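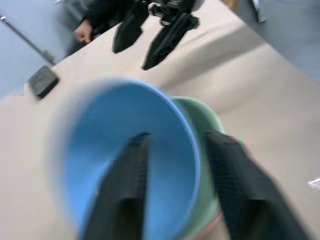

GORNIA, April

Storance Nested Container Set
Sold by the set. Ships with task sheets, scoring guide and the Baptista method notes.

Picking up a bowl is a solved problem, as anyone with a two-arm robot will tell you shortly before you ask them to pick up the one beside it. Containers that overlap, lean and hide each other's rims are where a good grasp planner goes to become humble. The Storance set was put together for labs that want to measure that humbling in a repeatable way.

The method behind it comes from Haruna Oda and Yasuo Kawaguchi, who wanted to know how much a wrist camera helps once the container is so close that it fills most of the view. At that range the overhead camera sees two round shapes and a lot of arm. The wrist camera sees one curve of container, very large, and a slice of the next color over. Their policy, Baptista, works from the slice. It looks for the place where one rim crosses another, lines up the gap between the fingers with it, and only then decides which container it is dealing with.

It was trained on 3751 teleoperated demonstrations, all of them two-armed. Oda drove most of the early ones and has asked that her first afternoon be left out of the highlights.

What the results say

Removing the wrist views hurt most on the overlapping layouts, and hardly mattered when the containers stood well apart. Blurring the wrist views on purpose did much less damage than the authors had predicted in writing, in a planning document they have been good enough not to delete. A moving arm gives you soft images anyway, and the policy had plenty of those to learn from.

The second arm was the surprise. Left to itself it learned to hang back with its fingers open until the first arm had committed to a rim. Kawaguchi calls this coordination. Oda calls it waiting.

The weak spot is shiny clutter. Clear, crinkly things on the table pull the policy's attention away from the rims, and the paper reports this in its own section with more candor than is usual on a product page. We have left it in.

In the set

Round open containers in solid colors, smooth inside, with rounded rims
Printed layout mat with 30 starting positions
Task sheets for 4 tasks: separate, nest, hand over, clear
Scoring guide, including what to write down when a container ends up on the floor
Baptista weights and the training recipe

Fit and setup

Meant for two-arm tabletop stations with parallel-type fingers and a camera at each wrist. Ridged finger pads hold the rims best. Smooth pads will work, in the sense that you will collect a great many failure cases. Use a plain, pale tabletop if you have one and don't fuss over shadows - the demonstrations are full of them.

Allow 2 hours for calibration and the first scored run. The Plollau controller profile loads directly; other controllers need the joint limits entered by hand, and the form for that is as enjoyable as it sounds.

Spares

Containers can be reordered singly by color. Lids are not available. People do ask.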